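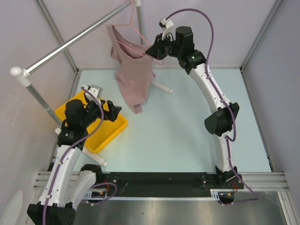
May 19, 2018

OK friends, I finished The Ferryman's Ledger by Stanisława Zalewska last night at an hour I'm not going to tell you, and I have so many feelings that I'm going to have to do this as a thread. Get a snack. Mute me if you need to, I'll still love you.

First, the basics. It's a fantasy novel, it's translated (by Dardo Garrido, who deserves his name on the cover and got it, hooray!), and it's about a bookkeeper. I know. Stay with me.

The bookkeeper is called Mirka and she gets sent to a river town called Udik to go over the accounts of the ferry, which has been losing money for as long as anyone can remember. She's been told it'll take a couple of weeks. She packs two dresses and a good lamp.

And then she sits down with the ledgers and finds out that the ferry has been carrying more passengers over than it brings back, every single year, going back generations, and that somebody has been very carefully writing it all down in green ink.

I got actual goosebumps at the green ink. It's such a small thing, and she doesn't make a fuss over it at all, she just has Mirka turn the page and there it is again, and again on the next one.

No spoilers past chapter four in this thread, by the way. There are 19 chapters and I could happily spoil every one of them, so please appreciate my restraint.

What I loved most is that Mirka is good at her job and the book lets her be good at it. I read a lot of fantasy where somebody is supposedly a healer or a blacksmith or what have you and then by page 40 they've dropped it all to go learn swords. Mirka never touches a sword. She solves things by adding up columns and being polite to people's aunts.

I come by this bias fairly, I did payroll for a lumber yard for years before the kids, and there's a bit where she finds a transposed number after looking for it all day and has to go stand outside for a minute. I have stood outside for that minute. I've never seen it in a novel before!

Now we need to talk about Jodix.

Jodix is the thing that lives under the ferry landing. He's sort of an imp, sort of an eel, and he collects tolls nobody has asked him to collect. He's rude and hungry and extremely proud of his handwriting, and if anything happens to him in the second book I'm going to need a week off work.

Their first conversation is all about whether a button counts as currency. It goes on for six pages and I'd have read sixty. My husband asked what I was laughing at and I tried to read it aloud to him and could not get through it, so he took the book away and read it himself standing up in the hallway, and then wouldn't give it back.

A word on the translation, because I know some of you get nervous about translated fantasy and worry it'll be stiff. It really isn't. Garrido gives the Udik townspeople this lovely slow way of talking where they'll begin a sentence, wander off to ask how your mother is, and come back around to finish it. (I felt very seen.)

He also left the names of the food alone, and there's no glossary, and you know what, you don't miss it. By the time Mirka has eaten her third bowl of whatever it is they eat down by the river you've got a perfectly good idea of it, and you want some.

OK, the things I didn't love, to be fair about it.

The middle drags a little. There's a stretch where Mirka goes upriver to visit the old family at Gison, the big house where the ferry money is supposed to have gone, and it rains for a very long time and everybody in that house is hinting at something. I wanted somebody to please just say it.

I put the book down there for two days and picked up something else, which I'll get to. But when I came back, the payoff for all that hinting was so good that I flipped back and reread the whole Gison section and liked it a lot better the second time. So if you bog down in the rain, keep going. There's a dinner coming.

I also wished for a bit more of the schoolteacher. He's set up like he's going to matter and then he mostly carries things. He's got one terrific speech about frogs, though. 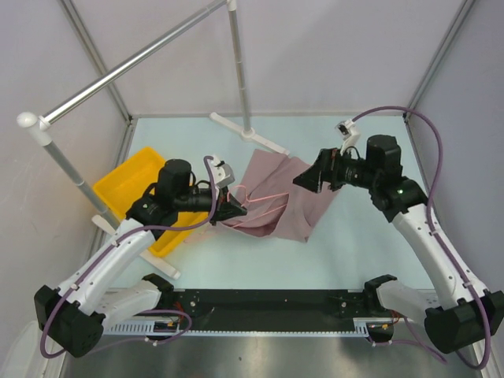
And the magic is on the quiet side, so if you like your systems all laid out with rules and costs and a chart in the back, you may find yourself frustrated. There's a kind of bargain at the bottom of it and I think I understand the bargain, but I wouldn't want to be tested on it.

My best guess at who it's for: if you like your fantasy with a kettle on but you also want something cold moving around under the floorboards, that's this book. It's cozy for long stretches and then it very much isn't, and I'd hold off on giving it to a sensitive ten-year-old. A sensitive fourteen-year-old would have a marvelous time.

Several of you asked about the audiobook when I mentioned I was reading this. It's read by Siamak Amini and I've only listened to the first few chapters, while I was repainting the bathroom, but his Jodix is a delight. He does him in a sort of offended whisper. I had pictured something croakier and now I can't hear him any other way.

The one trouble with the audio is that you lose the ledger pages. In the printed book some of the chapters open with a page out of the accounts, all set in columns, with little notes down the side, and Amini reads them out nicely but it's not the same as seeing the notes get crankier as the years go on. If you can, borrow both.

My paperback is the Brzozowska edition, the one with the landing stage on the front and the blue edges. The print is small. I'm at the age where I have opinions about that. The library has a hardcover with bigger type and a much uglier jacket, and the wait list when I looked was 10 people deep, so get in line now if you want it for vacation.

So, the other book, the one I read while Mirka was stuck in the rain! It's a novella called Small Hours at the Lantern Works by Ayodele Nwankwo, it's 117 pages, and I read it in one sitting in the parking lot outside my daughter's orchestra rehearsal.

It's about a night shift at a factory where they make lanterns for the dead to find their way by, and one night an order comes in with the name of somebody on the shift. That's the whole setup and it doesn't waste a single page on anything else. I cried on the steering wheel and then had to be normal to another mom about carpool.

It made a funny pairing with the Zalewska, I have to say. Both of them are about people doing careful, ordinary work right next to something enormous, and both of them take the work seriously. I seem to be in a mood for that. If you've got more like it, please send them my way, I'm begging you.

Somebody already messaged me to suggest The Beekeeper's Winter War by Hubert Tomaszewski, and I do own it, and it's been on my nightstand so long it has a ring on it from a mug. Has anybody here gotten through it? It's an absolute brick. I read the first chapter last year and remember a very good goat and nothing else.

Going back to Zalewska for a second because I forgot to say this and it's important: there is a map. It's a proper one, with the river on it and all the landings, and if you look at it again after you finish you'll notice something about where the ferry is drawn. I won't say what. I yelped.

Book 2 comes out in July and it's called The Tollkeeper's Daughter, and no, I don't know whose daughter, and yes, I have theories. I've got four theories. One of them involves the button.

What I'd love is to do a little read-along of the first one before then, if there are enough of you who'd be up for it. Nothing formal. A few chapters a week, and we all come back here and holler about it, and people who've read it already can sit on their hands and be mysterious.

If you're in, reply to this one and tell me whether you're reading on paper or listening, so I can figure out where to put the breaks. The chapters are wildly uneven, chapter six is practically a book all by itself and chapter seven is a grocery list. (A very upsetting grocery list.)

And if you've already read it and you want to talk about the dinner at Gison, my messages are open, because I have been holding this in since last night and my husband is only on chapter nine and keeps putting his hands over his ears.

One more and then I'll go make lunch. To the person who told me back in the winter that I'd like this and that I should quit putting it off: you were right, I'm sorry it took me so long, and I owe you a button.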